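Zanunen Customer Care
Ticket: Dinholm tea box, lid not sitting flat when full
Opened by: Évan Cordier
Opened: June 8, 2026
Status: Resolved

Évan Cordier wrote:

Hello there, and thank you in advance for reading what I suspect will be a longer message than you were hoping for. I bought the Dinholm box back in November as a present to our whole office kitchen, really, after years of tea living in torn cardboard on top of the microwave. Everyone loves it. The trouble is the lid. When the box is empty it comes down beautifully, and when it's full it sits up along the front by the width of a coin and the catch won't reach. I've wiped the rim, I've checked the hinges for crumbs, and I've tried turning the whole thing around on the table in case the table was the problem (it wasn't). I don't want to lean on the glass. Is the lid warped, or am I doing something silly?

Zanunen Customer Care replied:

Hi Évan, what a lovely thing to do for your office, and please don't worry about the length, we like a proper description. You were quite right not to press on the glass.

If it closes well when empty, the frame is very likely fine. Could you try two things for us? First, take out one row at a time, starting with the front, and lower the lid gently after each. Second, tell us which teas are in there and whether they're lying down or standing. Some paper sachets are a good bit taller than others, and folded ones tend to spring back up once they've been squeezed in.

Évan Cordier replied:

Right, I did this over my break and had an audience by the end of it. Taking out the front row made no difference at all. Taking out the middle row helped a little. When I took out the back row, down it came with a soft little click. So it's the back row, near the hinges, which I'd never have guessed, seeing as the gap shows at the front!

The back middle compartment is the Wultov chamomile, standing on end because that's how I could fit the most in. We buy it in boxes of 50 and I'd been trying to get nearly the whole box into that one spot. I can hear how that sounds now that I've typed it out.

Zanunen Customer Care replied:

Thank you, that's a wonderfully clear test. Anything tall beside the hinges will prop the lid, and a small lift there grows into a bigger one by the time it reaches the catch. Please keep the back row a little lower than the other two, lay the chamomile on its side if it will go, and store the spares elsewhere. The Byun green sachets are flatter and could trade places with it. No replacement lid needed, but we'll gladly reopen this if the gap comes back.
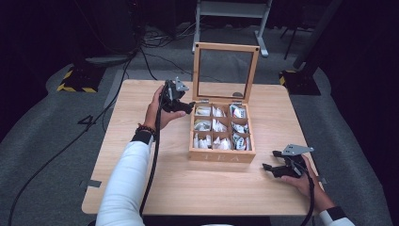 2 min read

Tea box with the lid open, all nine compartments stocked. The white packets standing upright in the middle of the back row are the first ones to look at if your lid won't close.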